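Moving House FAQ

I wrote up our move from Estalholm to Jendcombe over on the main blog and the emails haven't stopped (lovely emails, mostly!), so I've gathered up the things people ask me again and again. I'm not a professional mover. I've moved house far too often, I have strong feelings about parcel tape, and that's the whole of my training.

Do I really need to start packing weeks ahead?

Yes, sorry. I started in November for a move after Christmas and I was still stuffing socks into a saucepan on the last morning. Begin with whatever you won't miss: the loft, the top shelf of the airing cupboard, the fondue set. 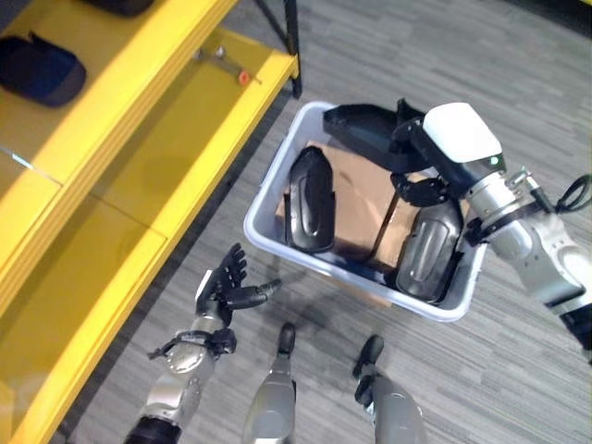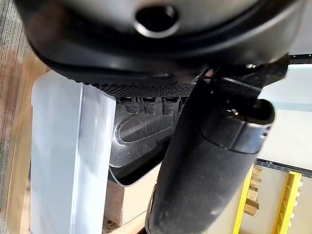
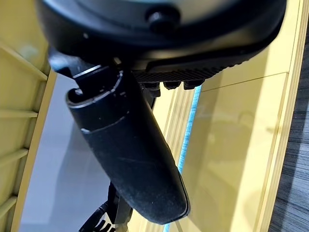

And do one room at a time if you can bear it. I tried the "do a bit everywhere" method once and ended up living in a sort of half-packed jumble where I couldn't find the kettle or the cat's worming tablets.

Boxes or plastic tubs?

A mix. Cardboard stacks nicely and you can get rid of it afterwards, tubs are better for anything going into a garage or a shed. I got most of my boxes free from the greengrocer and from neighbours who'd just moved in themselves. Ask early and go back for more, you'll use far more than you think. Banana boxes are tempting but they've got holes in the bottom, and I lost a full set of teaspoons that way.

How much did it all cost?

The van and two people for the day came to £1,680, which made me wince. I had three quotes and that was the middle one. The cheapest firm never asked how many stairs we had, and I took that as a bad sign. Packing paper, tape and a few proper wardrobe boxes were on top. I didn't keep every receipt, so please don't ask me for a grand total!

Should I let the removal people pack for me?

If you've got the money and not the time, go for it. My sister did and she sat in the garden with a magazine. I'm too nosy about my own stuff, and I use packing as an excuse to throw things out. Do tell them about anything you want left alone, though. They're quick, and they will happily wrap up your kitchen bin with the rubbish still in it.

How do you label things?

Room, number, and a few words on the side (never the lid, you can't see the lid once it's in a stack). I keep the list in a cheap notebook, so box 30 says "kitchen, baking tins, the good scissors" and I can find it without opening anything. Some people swear by coloured stickers. I ran out of yellow halfway through the bathroom and gave up.

What goes in the first-night box?

Mine had toilet roll, tea, mugs, a loaf, phone chargers, bedding, a torch, screwdriver, bin bags, pyjamas. It travelled in the car with me and I wouldn't let anyone else touch it. Next time I'd add a shower curtain. We had a lovely big shower at the new place and a very wet floor.

How far did you go, and did the plants survive?

It was 353 miles door to door, with one very long stop for chips. The spider plants were fine on the back seat. The big fern sulked until spring and then came back, so don't throw yours out too soon. Water them a day or two before you go, not on the morning itself, or you'll have it all over the upholstery.

Can I leave clothes in the chest of drawers?

Ask your movers first. Ours were happy with jumpers and T-shirts left in, but they wanted anything heavy taken out. If it's flat-pack furniture I'd empty it completely. One of our bookcases went into the van square and came out a diamond.

Who do I need to tell?

Bank, council, doctor, dentist, vet, car insurance, the TV licence lot, your employer, and whoever sends you a seed catalogue. Pay for the post to be redirected and do it a good while before the move. I forgot the dentist and missed a check-up I'd waited ages for, still cross about it.

How long until you'd unpacked?

The kitchen and beds took us a weekend. Everything else... well, there's still a box marked "misc" behind my desk and I've been walking round it for ages. If you're wondering whether it's normal to feel a bit flat once the van's gone, I did too. I went out and found the library and a decent bakery and felt much better by teatime.

Will you come and help me pack?

Ha! No. But do send me your own tips and I'll add the good ones when I next update the page.

Contact | © Jendcombe Moving Diary | Last updated Jan 29, 2024 | Back to top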